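The Bakery That Stayed Open Late

For most of its history, the town of Bernow bought its bread before nine in the morning. The bakeries opened at five, the mill shift came through on its way in, and by lunch the shelves were down to a few heels and whatever had come out of the oven misshapen. When the mill cut its hours, the bakeries kept theirs. Two of them closed within a year of each other.

Felicja Gajewski worked the counter at one of those shops, and she remembers the afternoons best. "People would come in at four, looking for something to take home for supper, and I had nothing to sell them," she says. "We threw the lights off at two. That was how it was done."

In February she and a former coworker, Kavinda Akanda, opened Sindora in the old shoe repair shop across from the bus depot. It opens at noon and closes at nine. The first batch comes out at one, the last at seven, and the busiest stretch of the day is the hour after the commuter buses get in.

Baking through the afternoon is a simple idea with some hard parts. Flour suppliers deliver early, when the shop is dark. Dough that would normally rise overnight in a cool room has to be mixed late in the evening, held cold until noon, and then brought along in stages so that it isn't all ready at once. Akanda works from a chart taped to the side of the cooler. It took him several weeks to get it right, and it changed again when the weather did.

"In a morning bakery you have one deadline," he says. "I have five. If the second one slips, all the ones after it slip too."

The range is small. There is a sour rye, a plain white tin loaf, a seeded loaf on weekends, and a rotating group of sweet and soft breads that sell mostly by the piece. Akanda learned the soft breads in three different kitchens and doesn't worry much about where each one belongs. A braided roll brushed with egg sits on the same tray as a bun with a cookie crust, and customers tend to take one of each.

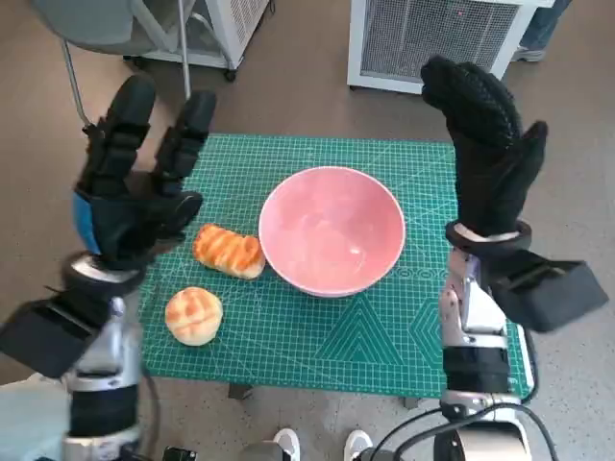 The soft breads turned out to matter more than the partners had planned for. A loaf is a household purchase, and many of the people getting off the bus at six live alone or have already bought a loaf at the supermarket. A single roll is an easier sale. It gets eaten on the walk home. Gajewski says the sweet breads now pay the rent and the rye pays for itself, and she is fine with that.

Bronisława Pietrzak, who is 81, comes in for the rye. She used to walk to the morning bakery on Mill Street and stopped buying fresh bread when it closed. "I don't need it at five in the morning anymore," she says. "I need it before dinner." She takes half a loaf, sliced thick, and has it put in a paper bag she brings from home and uses until it tears.

The bakery has also changed the street a little. The café next door used to close at three and now stays open until six on weekdays. The depot kept its waiting room locked after dark for years; it is open again, though the heat isn't always on. Rui Cardoso, who drives the 36 bus out to the valley villages, says passengers have started missing his first evening run on purpose and catching the second. "They get their bread, they sit down, they talk," he says. "I leave with more people at seven than I do at six. It used to be the other way around."

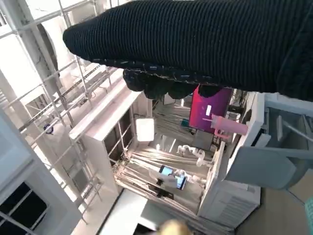 Late hours cost money, and the partners are open about that. Electricity in Bernow is priced higher in the early evening, when everyone is cooking, and that is when their oven is working hardest. They looked at a newer oven from Kovalchuk that would hold heat longer between batches and decided they couldn't afford it this year. They have started baking the rye at one, before the rate goes up, and leaving the shorter bakes for later. The rye is better for it, in Akanda's opinion. It needs a few hours to settle before it is cut.

Staffing is the other problem. Trained bakers are used to going home at noon, and many of them like it. The one person Sindora has hired so far is Eugeniusz Kaczorowski, who spent most of his working life on the early shift and swore he would never go back to it. He applied the week the sign went up. He mixes the evening dough, cleans down, and locks the door at ten.

"I see my grandchildren in the morning now," he says. "I walk them to school. I never walked my own kids to school, not once."

There has been talk of a second shop, nearer the hospital, where the shifts change at three and eleven. Gajewski has been to look at a space. It has good windows and a bad drain, and the landlord wants a longer lease than she is ready to sign. For now she would like to get through a summer first and find out what the dough does in July.

On a recent evening the last tray came out a few minutes after seven. Nine people were in line, and most of them had a bus to catch. Gajewski bagged the rolls while they were still too warm to stack, and left the tops of the bags open.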